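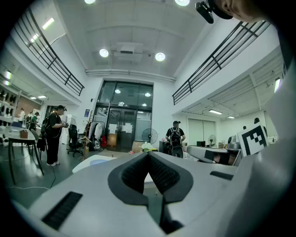 CHAPTER 9

Hand-Held Grippers as Purchased Kits

Contents of this chapter
9.1 What the buyer receives
9.2 Fingertips and the grasp zone
9.3 Housing, weight, and heat
9.4 Camera placement and calibration
9.5 Reading a supplier's offer
9.6 Case: the Metora kit at Pedstead
Review terms and problems

After studying this chapter, you should be able to list the parts of a hand-held gripper kit, state which of its properties carry over to a robot arm and which do not, write an acceptance test for a delivered kit, and compare two offers that are priced on different terms.

Introduction

Chapter 8 treated the gripper as the last link of an arm. Its position was known from the joint encoders, its load was limited by the wrist flange, and its power came through the arm or a cable dressed along it. In this chapter the arm is removed. A person holds the gripper, walks with it, and closes its fingers on objects while the kit records what the fingers do and what a camera near them sees. The recording is later used to train or check a controller for an arm that carries a matching gripper.

The change affects almost every design decision. A flange does not get tired, but a forearm does. An arm in a cell repeats its path under fixed lighting, while an operator may turn from a bright doorway to a shaded shelf within a second. Position must be recovered from camera images, inertial data, or printed markers, and each of these fails in its own way. A buyer who judges a hand-held kit by the data sheet of an arm-mounted gripper will check the wrong numbers.

Kits of this type are sold in three ways: outright, on a lease with service, or as part of a recording service in which the supplier also provides trained operators. Section 9.5 covers the differences. Until then, the word "kit" means the hardware and the software needed to get a usable file from it, whoever owns the hardware.

9.1 What the buyer receives

A complete kit has a gripper body with fingers and fingertips, at least one camera, a means of measuring the finger opening, a recording unit, a power source, and a calibration target. Some suppliers place the recording unit inside the body. Others put it in a backpack or on a belt and run a cable to the hand. The first arrangement leaves the operator free of cables but adds mass at the worst place. The second moves the mass to the shoulders and introduces a connector that will be flexed many times a day.

The packing list should be compared with the offer before anything is switched on. Items most often left out are spare fingertips, the calibration target, and the license file for the export software. A missing target is easy to overlook, as the kit will record without one. The error appears only when the data are aligned, by which time the recording sessions may be finished.

Key term. Calibration target: a flat board carrying a pattern of known size, used to relate camera images to real distances. A target printed on an office printer is not a substitute unless its printed size has been measured and entered in the software.

9.2 Fingertips and the grasp zone

The fingertips are the only parts of the kit intended to touch the object. Soft pads conform to small surface differences and lower the force needed to hold a smooth part. They also wear, pick up dust, and change thickness under load. The offer should state the pad material, the hardness, the method of attachment, and the price of a replacement set. If pads are bonded to the fingers, the price of a replacement set is the price of the fingers.

The shape of the closed pair sets the smallest object that can be held. Flat, parallel tips suit boxes and cards. Tips that form a notch tend to center a round object, such as a bottle neck or a tube, but they may give poor contact on a thin flat one. Neither shape is better in general. The buyer should list the objects to be handled and test the smallest, the heaviest, and the most slippery.

Finger opening must be measured as well as produced. A reading that is correct at full opening may drift near closure, where the pads compress. The usual check is to close the fingers on gauge blocks at several widths and record the reading at each. The test is repeated after a period of use, with the same blocks and the same closing force.

9.3 Housing, weight, and heat

A smooth outer shell protects the electronics and keeps clothing and packaging from catching on the mechanism. It also traps heat. Where the camera processor and motor driver share one housing, vents are needed, and the position of the vents matters. An operator's palm, a sleeve, or a strap should not cover them in any normal grip. Test the kit with the gloves that will be worn at work.

Mass should be stated with the battery fitted and with every cable that hangs from the hand. The distance from the grip to the center of mass should be stated too. Two bodies of equal mass can differ widely in the effort they demand if one of them carries its weight forward over the fingers. Suppliers rarely publish this figure – ask for it, or measure it by balancing the body on an edge.

9.4 Camera placement and calibration

The camera should see both fingertips and enough of the surroundings to support position tracking. These two needs conflict. A narrow view gives detail at the contact point and loses the room. A wide view keeps walls, railings, lights, and door frames in sight, and these supply the fixed features on which visual tracking depends, but the object then fills fewer pixels. Part of any wide view is also taken up by the housing itself. That area carries no tracking information and should be masked in software.

Glass, polished floors, and repeated ceiling fixtures are common sources of tracking error. Reflections move when the camera moves and can be taken for real features. Identical lights can be matched to the wrong neighbor. People walking through the space cause smaller errors, provided that fixed features still make up most of the view. A trial recording should be made in the room where the kit will be used. Results from the supplier's showroom do not transfer.

Calibration is done at delivery, after any drop, and after any change of fingers or lens. The procedure in the manual should be one that an operator can finish without the supplier present.

9.5 Reading a supplier's offer

Offers for the same work can be hard to compare. A sale price excludes repair. A lease includes repair but may limit hours of use. A recording service is often priced per accepted hour, and the definition of "accepted" then decides the real cost. The contract should say who reviews the files, what tracking error is allowed, and how soon a rejected file must be recorded again.

Ownership of the recordings needs its own clause. So does the file format. If the data can be opened only with the supplier's software, the buyer depends on that software for as long as the data are in use.

9.6 Case: the Metora kit at Pedstead

The case used in the rest of this chapter concerns a trial at Pedstead, a parts distributor with a second site at Wollusstead. The firm wanted recordings of bin picking for an arm cell then on order. Two offers were received. Fahy proposed a recording service with its own operators. Metora proposed a 9-month lease on three kits, with one day of training and a stock of spare fingertips.

Pedstead chose a short trial of the Metora kit, begun in April and reported on Wednesday, May 30, 2018. The trial covered 33 part types. Operators worked in turns of 17 minutes with a rest between turns. The report gave three findings. Tracking was acceptable in the bin aisles and poor beside the glazed loading office. Fingertip wear was greater than quoted on parts with cut edges. The export software wrote files in an open format, but it had to be run on a separate computer that was not listed in the offer.

Section 9.6.1 sets out the acceptance test used in the trial. Before reading it, draft a one-page test of your own from the material in Sections 9.1 through 9.4, and keep it for use in Problem 3.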